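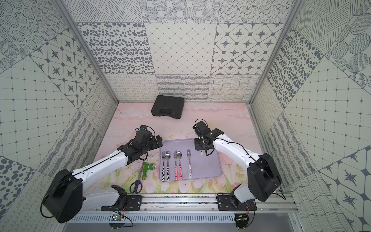
Fig. 5.1 Patterned wall panels around a lavender tray of cutlery.

CHAPTER 5
Repeats and Surfaces

Before you start: ruler, tracing paper, soft pencil. Read the chapter once through, then go back and do the exercises.

A repeat is the smallest piece of a pattern that can be copied to make the rest. Find it and you have the whole design. Miss it by a hair and the error shows up all down the wall. Dots, stars, waves, loops, same rule for all of them.

Three words you need now. Unit: the piece itself. Drop: how far the next column slides down. Ground: whatever is left bare between the marks. Beginners forget the ground. Then the dots look fine on paper and crowded on cloth.

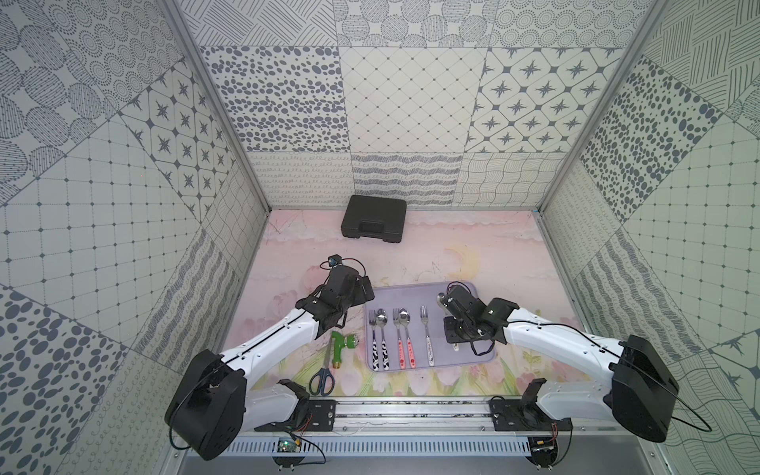 Why not just draw one huge design and skip the repeat, one student wrote on the feedback sheet for the last edition. Fair question. Cost, mostly. The Drirgate print shop cut 744 blocks in its working life and the Jerkby mill listed 1096 patterns, nearly all of them built from a unit you could cover with your hand. Small unit, small block, less wood, quicker to recut when it wore out.

Half drop next. Slide every second column down by half a unit. Rows stop lining up, and the eye quits reading stripes that were never meant to be there. Clotcombe papers used it for nearly everyting after the first pattern book.
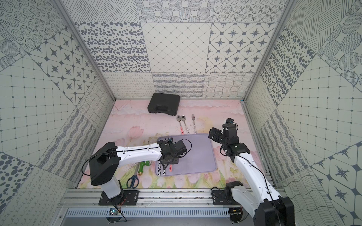 Full drop is simpler and less forgiving. Good for grids, checks, anything square. Bad for flowers, which start to march. Barros got round it by turning every other unit upside down. Try that in Exercise 2, a unit 40 mm square, traced not printed.

Scale we leave for the end of the chapter. Same for color.

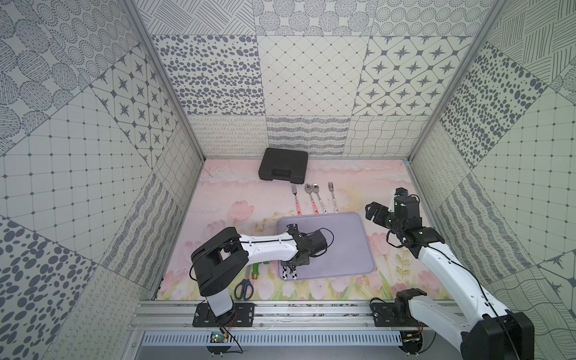
Mixing patterns is harder then it sounds. Keep one thing steady, either the color or the size of the marks, and let the other vary. Both at once and it's a mess. More on this in section 5.3, with the Jerkby samples.

Now 5.1, finding the unit. Pencils out.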